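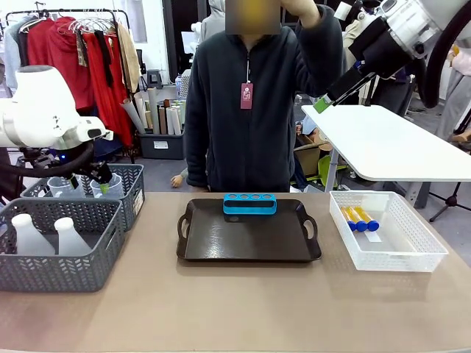

Two clear cups in the back basket.

Knee replacement at 77 – surgeon's age matter?
Posted by Nesrin K. in March

My mother needs her left knee done. The surgeon she likes finished training so long ago that his diploma is in a typeface you can't get anymore. Lovely man, draws on the paper sheet while he explains. My brother wants the younger partner.

vatlow77 wrote:
Ask how many he does a year. Mine was born in 1955 and I was up on the walker the same evening, complaining.

Sukran_S wrote:
Disagree. Volume is fine but ask who is doing the surgery. I picked the famous name and met him for up to 2 minutes, most of them about parking.

D. Aydoğan wrote:
Parking at Erdem is worth discussing, to be fair.

Sukran_S wrote:
Not while I'm in the gown.

bunari wrote:
Physical therapy matters more than either of them. My dad had a perfect operation and then treated his exercises as a rumor. He bends it like a gate.

vatlow77 wrote:
Can't agree with "more." A bad fit is a bad fit, you can't stretch your way out of it.

bunari wrote:
Fine, equal. Final offer.

Nesrin K. wrote:
Thanks all. I called the office and was on hold for 40 minutes – I now know the flute song by heart. He still does them every week and he does the whole thing himself. Mom says she decided before I posted. My brother has not been told.

We use cookies to remember your login. By continuing to browse you accept our cookie policy.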